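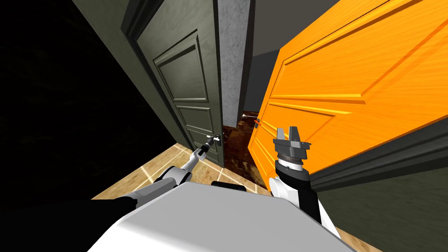

Dorurside wrote under the previous revision of this section that the release step comes too late: by the time the operator reads it, the arm has already faulted with the lever held down. The order has been changed. Release now comes first, before any reset.

Section 7: Lever Handle Faults in Simulation

This section applies to door tasks run in the Zamach simulator with the Driritz two-arm controller. It covers the fault in which a gripper engages a lever handle, the door begins to move, and the arm stops on a force limit while the lever is still loaded. The log entry is HANDLE LOAD HOLD.

CAUTION: Do not clear HANDLE LOAD HOLD with the global reset. The global reset restores the last commanded arm pose in one step. If the fingers are still on the lever, the solver corrects the overlap with a large impulse. The door may pass through its jamb, and the saved joint states for that episode can no longer be used.

CAUTION: If the controller is also connected to physical arms, disconnect them at the hardware bridge before starting this procedure. A simulated recovery motion sent to a real arm is a collision hazard. Keep people out of the arm's reach until the bridge status reads OFFLINE.

7.1 Releasing the handle

1. Pause the episode. Do not stop it. Stopping discards the contact log.

2. Open the Contacts panel and find the gripper that reports a load. In scenes with two doors, check both arms. The gripper nearest a door does not necessarily carry the fault.

3. Set the other arm to HOLD. It must not move during recovery, even if its gripper is open and clear of the handle.

4. Lower the grip force on the loaded arm to zero, then step the simulation 2 ticks at a time until the contact count for the fingers reads zero.

5. Back the gripper away along its own approach axis. Do not lift it. A lever that is partly turned can catch on the inside of a finger.

6. Confirm that the lever has returned to its rest angle. If it stays turned, go to 7.3.

Note: Step 4 is slow on large scenes. Hiding the visual meshes helps. Hiding the collision meshes invalidates the procedure.

7.2 Checking the approach before a retry

1. Switch to the wrist view of the arm that faulted.

2. Open the fingers fully and wait for the gripper state to read OPEN.

3. Compare the lever's position with the approach line. The wrist view may be strongly rotated relative to the room, and a lever that hangs straight down in this view is not evidence of a turned lever. Read the angle from the joint table.

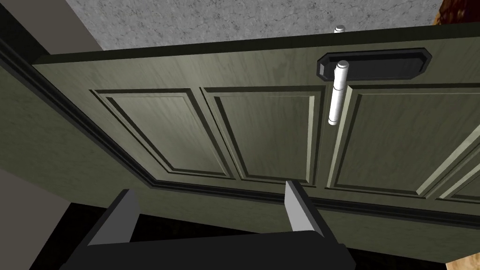
Page 33

4. Check that no part of the gripper overlaps the door slab or its panel molding. Raised moldings use separate collision shapes in the Shirazi door set and stand slightly proud of the slab.

5. Identify which side of the door the target handle is on. The planner accepts a handle on the far side as a valid target and will then try to reach it through the slab. This is the most common cause of a repeat fault. Select the target by handle ID.

6. Run the approach at reduced speed with the base locked. Stop at the pre-grasp point and read the force on each finger. Both values must be zero.

7. Close the fingers, turn the lever, and watch the force trace. If it rises before the lever angle changes, pause and return to 7.1.

7.3 Lever does not return

A lever that stays turned after release has usually lost its return spring value. This happens when a scene is saved during a fault and loaded again.

1. In the joint table, select the lever joint and read the spring stiffness. The default for the Shirazi set is 900, in the units of the scene file.

2. If the field is blank or zero, enter the default and reload the door. Do not reload the whole scene.

3. Step the simulation and confirm that the lever moves back without oscillating.

4. If it oscillates, raise the damping in small increments. Do not reduce the stiffness to hide the oscillation. The latch will fail to seat and the next episode will start with the door unlatched.

Note: Both handles on a door share one latch but have separate spring fields. Check the pair.

7.4 Recording the fault

Export the contact log before resuming. Include the arm name, the handle ID, the door's hinge direction, and the force trace for both arms. Episodes that went through 7.1 must be tagged RECOVERED and kept out of training sets until the log has been reviewed.

If the same handle faults again after 7.2 and 7.3 are complete, remove the door from the task list and restore it from the Shirazi source file.

Section last revised Sun 12 July. Applies to Driritz controller release 2 and later.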